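Mar 26, 2018

## The Siqueira recordings open to listeners in June

The Braltgate Music Library is pleased to inform its members that the Siqueira recordings will be available in the listening room from June. The collection contains nearly 150 songs and instrumental pieces issued by Siqueira, a small record label that worked in Braltgate and in the villages along the Sterau. Most of the records were pressed in short runs and sold at dances, at market stalls and from the label's own counter. Few of them were ever played on the radio outside the region, and until now a listener who wished to hear more than a handful had to know a private collector.

The records came to the Library as a gift from the family of the label's last owner, together with the order books, a quantity of unused sleeves and several boxes of letters. Agathe Caron, Head of Collections, has directed the cataloging. Her full introduction to the collection will be printed in the summer guide, and members who take the guide by mail will receive it in the usual way.

### The music of the Sterau

Listeners who know the river songs only from choir arrangements may be surprised by the sound of the older records. The choir versions are smooth and fairly slow. On the Siqueira records the same melodies are sung by one voice, often high and hard, with an accordion or a fiddle following a little behind. The singer sets the pace and the player waits. At the end of a line the last note may be held well past the point where a modern singer would take a breath.

The words deal with work, courtship, bad weather and money. A good many are about leaving. The ferrymen's songs, which make up the largest group, name landings that no longer exist, and local historians have already asked to consult them for that reason. There are also wedding songs, a set of lullabies, and several comic pieces about the price of hay that were evidently popular, as the label returned to the subject more than once.

The religious songs deserve separate mention. They were not written for church use and do not follow any hymnal. They were sung at home in the winter, and the verses differ from one household to the next. The catalog keeps these versions apart and gives each its own entry. A member looking for a particular song should therefore search by first line as well as by title.

### The singers

The name of Aurélien Marchal will be familiar to many readers. He recorded for Siqueira throughout his working life and is heard on more of the records than any other performer. Marchal was a cooper by trade. He sang in public from boyhood but did not call himself a musician, and his letters to the label are chiefly about deliveries and unpaid bills. His voice changed a great deal over the years. The early records are light and quick; in the later ones he has dropped the pitch, shortened the verses and begun to speak some of the lines. Opinions among the cataloging staff differ as to which period is the finer, and members are invited to form their own view.

Marchal's best-known song, "The Lower Landing," was recorded by him in 2 versions. The first is the one usually sung in schools. The second has an additional verse in which the ferryman refuses to carry the landowner across, and it was withdrawn from sale soon after it appeared. The order books show that copies continued to leave the shop under another number. Both versions may be requested.

The women who sang for the label are less well documented. Several are credited by first name only, and on some records the label reads simply "voice." Dr. Caron and her colleagues have compared the order books with the payment slips and have been able to restore full names to 6 of these singers. Work on the remainder continues. Any member whose relatives sang or played for Siqueira is asked to write to the Collections desk, even where the family's information is uncertain. Photographs, programs and letters can be copied on the premises and returned the same day.

### Transfer and sound quality

All of the records have been transferred by Muchen Xie, the Library's sound engineer. The condition of the discs varies widely. Some had never been played. Others had been played very often, with worn needles, and on these the loudest passages are rough. Mr. Xie has removed clicks where this could be done without touching the voice and has otherwise left the sound alone. The untreated transfers are kept as well and can be supplied to researchers on written request.

Speed was the most difficult question. The label's recording machine ran fast in its early years, and records played back at the standard speed come out low and slow. The accordions offered a guide, as several of the instruments survive in Braltgate and their pitch can be checked. Where an accordion is present, the transfer has been set to match it. Where the voice is alone, the catalog entry states that the speed is an estimate.

Members will notice that a few sides begin abruptly, with the first word missing or partly missing. The fault is on the original discs. It was the practice of the label to lower the cutting needle after the singer had started.

### Listening room arrangements

The recordings may be heard in the listening room during normal opening hours. A reader's card is required. Visitors without a card may apply for a day pass at the front desk on presentation of identification. Headphones are provided, and members are welcome to bring their own.

- Requests should be made by catalog number. Printed catalogs are kept at the desk and on the shelf beside the door.
- Up to 6 titles may be requested at one time.
- Copies for private study can be ordered where the rights allow. The catalog marks the titles concerned.
- Groups and school classes should write in advance to the Education Office.

The letters and order books will be available later in the year, once they have been placed in suitable folders. Until then, questions about their contents may be addressed to Dr. Caron, who will reply as time permits.
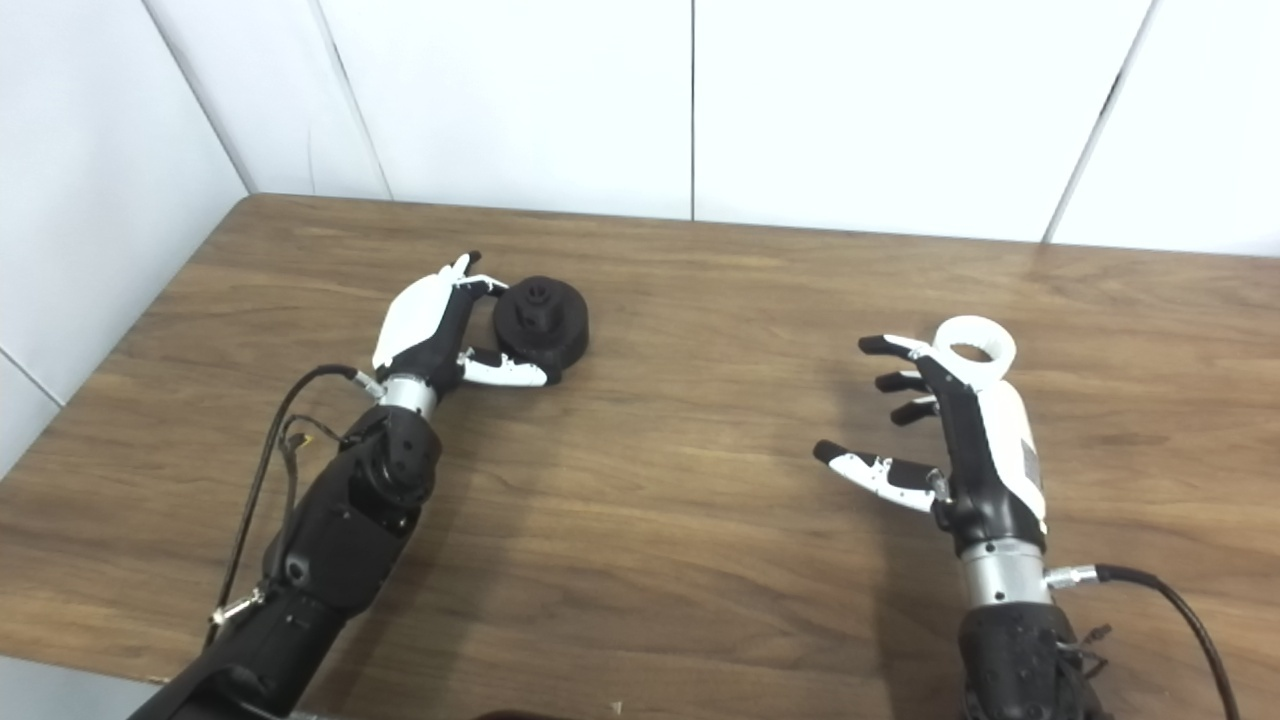

*Robotic arms at a wooden table, with a white wall behind.*

### Opening concert at the Ridel

The opening of the collection will be marked by a concert at the Ridel in June. The program has been prepared by Danilo Sison, accordionist and teacher, who has drawn it entirely from the Siqueira catalog. Mr. Sison has written out the accompaniments by ear from the transfers, and his pupils will take part in the wedding songs. The first half is given to the ferrymen's songs and closes with the longer version of "The Lower Landing." After the intermission the audience will hear the lullabies, some of the winter songs and a group of dances.

The singers will perform without amplification. Members who have difficulty hearing are advised to ask for seats near the front when they book, as the Ridel holds a small number of these until shortly before the performance. Song texts will be printed in the program, in the spelling used on the record sleeves, with a short list of local words at the back.

Dexter Bellamy, Director of the Library, will speak briefly before the music begins. In a note to staff he expressed his thanks to the donors in the following terms: "These records were kept in a dry room, in order, by people who were fond of them. We could not have asked for a better start, and we are grateful that the family chose to keep the collection in Braltgate."

Tickets will be sold at the Ridel box office and at the Library's front desk. Members of the Library are entitled to the reduced price on showing their card. Tickets reserved by letter must be collected before the evening of the concert. The date and starting time will be confirmed in the next newsletter.

### Use of the songs by choirs and bands

The Library has received a number of inquiries from choirs and dance bands who wish to perform music from the collection. Many of the melodies are traditional and may be used freely. Others were composed by the performers or by writers in the label's employ, and permission is needed from their heirs. The catalog gives the position for each title so far as it is known. In cases of doubt, performers are asked to consult the Collections desk before printing a program.

Mr. Sison's accompaniments are his own work and remain under his control. He has kindly agreed that amateur groups in the Sterau district may borrow them on request. Copies are held at the Education Office, to which they should be returned unmarked.

Corrections to the catalog are welcome and should be sent in writing, quoting the number of the entry. The Library is especially anxious to hear from readers who recognize the dance tunes on the unlabeled test pressings, which are listed together on the last page.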